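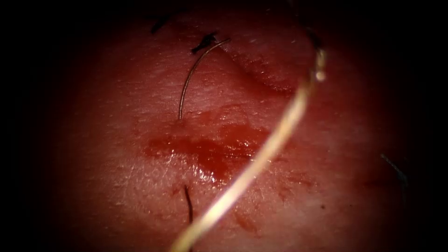
I have now read the Jedgate guidance on automated suturing twice, once in May when a friend in the trade forwarded it to me and once last night with a pencil, and I still can't tell you what a machine has to do to fail it.

That bothers me more than it should. I am not a surgeon. I spent 17 years writing test procedures for much duller equipment, packaging lines mostly, and the first thing you learn there is that a rule has to be breakable. If no result could ever count against you, you don't have a rule, you have a mood. The Jedgate document is 90 pages of mood.

Take the section on thread handling. It says the system "should maintain appropriate tension on the suture throughout the task." Fine. What's appropriate? Measured where, and by what? Anybody who has watched a thread hang in a loop under a magnified view knows you can't read tension off it very well. It goes soft at the ends, it shines, it drifts over whatever you were trying to look at. A person with good hands has some feel for it. A machine may or may not, depending on how it was built. The guidance has one sentence on this and the sentence ends in "where practicable."

Then there is the question of what gets scored. Most of the write-ups I've seen from groups following Jedgate report completed stitches. A knot that holds is a pass. I can see the appeal, because a knot is easy to point at. But it leaves out everything that went on before the knot – how many times the needle was dropped and picked up again, how often the tissue got poked somewhere it didn't need to be, and above all how many times a human quietly took over. On a packaging line we called that last one an assist and we logged every single one, even when the operator only leaned in and tapped something. Leave out assists and any line in the world looks automatic.

The Vetwood checklist is better on this. It's short, 14 items, and whoever wrote it has clearly stood next to a machine while it misbehaved. Item 3 says the person supervising must write down the reason for each takeover before restarting. Item 8 says the needle must be accounted for at every pause, by a person, out loud. Item 11 says that if the view is blocked or the working area falls outside the lit part of it, the system stops and waits. I like item 11 a lot. You could hand it to a stranger and they could tell you whether it was followed.

My complaint with Vetwood is that it is voluntary, and everyone who cites it seems to pick. I went through the public summary from the Aguirre trials, which claims to be "aligned with" Vetwood. Aligned with is doing a lot of work there. They report 890 attempts and give a success rate, and I looked for the takeover log in the appendix and there isn't one. There's a paragraph saying supervision was "continuous." I'm sure it was. I'd like to know what the supervisors did.
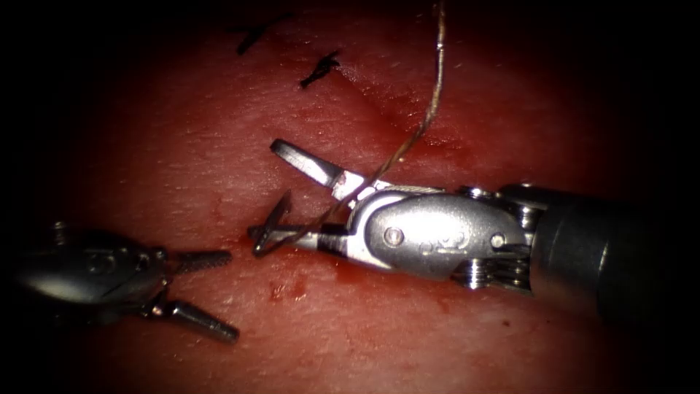

Should a run still count as automated if a person steps in once to fix the needle?

It should be counted as an assisted run and listed in its own column, with the reason for the takeover beside it, so that readers can decide for themselves how much weight to give it.

I don't think that's harsh. It doesn't throw the run away. Assisted runs are probably the most useful ones you have, if you want the thing to get better. What I object to is folding them in with the rest and printing one fat percentage.

A reader wrote in after my last post to say I was asking for paperwork that would slow everyone down. Maybe so. The group over in Stusville tried the full Vetwood list and said in their notes that setup took noticeably longer for the first few weeks and then got easier. They also found that two of the items contradicted each other when both instruments were open near the tissue: one told them to hold position and the other told them to back away. They asked for a ruling. As far as I know they're still waiting, and in the meantime they hold position and write it down.

That's the sort of thing I'd want a standards group spending its time on. The next Jedgate draft is supposed to add a chapter on "building trust." I would trade the whole chapter for a definition of takeover and a number for tension, even a bad number. A bad number can be argued with.

I'll read the draft when it comes out, and I'll bring the pencil.

Related posts
What counts as a stop?
Reading the Vetwood checklist, item by item
"Aligned with" and other soft words
Assists: a short history from the packaging floor
Why I don't trust a single percentage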